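Nurkero Community Help > Teaching by demo > Simulator

Wrist view goes dark partway through remote demos - keep or bin?

Posted by edano_shed, 11/01/2025

Hi all. New to this so go easy. I'm recording demos for a picture straightening task in the Nurkero simulator, driving the arm by remote control from the keyboard (no headset, no fancy leader arm). Plan is to train on the wrist view plus joint positions, nothing else.

Problem is the wrist view. For a good chunk of every demo there's almost nothing in it. Dark wall, my own fingers, maybe a corner of the painting if I'm lucky. Then I find the painting again and carry on, and the rest of the run is fine. I've done 13 of these and most have the same patch in them. 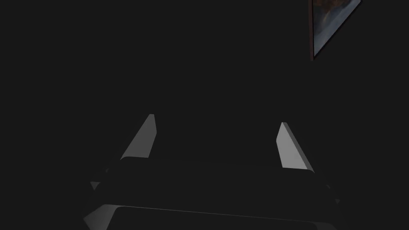 Wrist view, fingers open, painting only just in at the upper right.

What I want to know:

Do I throw these out and start over? Each one takes me ages, I'm slow on the keys.

Is the wall meant to be that dark? Can't tell wall from floor at all. I picked the Sturkville room becuase it was first in the list, didn't change any lights.

And does it matter that I sort of wander when I can't see the target? I'm working off the side view on my other monitor while I do it. The side view isn't being recorded.

Thanks in advance. Will be back on tonight.

slowhands_77

Don't start over yet. But the last thing you said is the real trouble - you're steering from a view the robot won't get. When you train on wrist only, it sees plain dark and has to guess why you went right and not left. It'll learn the wandering. Mine did, drifted off to one corner and sat there with its fingers open.

Two ways to fix it, pick one.

Record the side view as well. It's a tick box under Demo > Views, easy to miss. Then the demos make sense becuase whatever you were looking at is in the data. Bigger files, slower training, works.

Or turn off your second monitor and drive off the wrist view only. Horrible for the first hour. You'll find yourself backing the arm away from the wall so the painting stays in view, and coming in square at the end. That's the behaviour you want it to copy anyway.

For the ones you've got - open them in the trimmer and look at where the dark patch falls. If it's at the very start, cut it and keep the rest. If it's in the middle, I'd bin that run. Don't cut a middle out and join the ends up, the joint positions jump and you get a twitchy arm. Ask me how I know.

Also slow is fine. Slow and steady beats quick and jerky for this. Just don't sit still for ages with no keys down while you think, or trim that bit out if it's at the start or end. I left a whole lot of idle time in my first set and the thing learned to hover.

Lighting - no idea, never used that room.

Doãn

Sturkville room loads with one lamp, default brightness 411, and it's nowhere near enough for a dark wall. Set it to 1000 in the room file. Colour of the wall is in the same file if you want it lighter, but I'd leave the wall and fix the lamp first.

Do it BEFORE you record more. Mixing the dark ones and bright ones is ok if you have heaps of both, not with a handful.

Could also tilt the wrist camera a bit. If the painting's up in the corner when your fingers are pointed at bare wall then a few degrees might be all you need. Save the tilt with the project or it resets on reload, there's a ticket open for that (3878).

gripper_gary

just use more demos. i did about double what you have and it was fine

edano_shed

Thanks everyone. Ticked the side view, lamp's at 1000, much better already. Went through the old runs in the trimmer - dark patch is in the middle on nearly all of them so those are gone. Kept the few where it was at the start.

Tried one with the second monitor off, lost the painting twice and gave up for tonight. Will have another go at it tommorow. Doãn, where does the tilt save to, is it the project file or the robot file?

Doãn

Project file. Robot file gets overwritten on update.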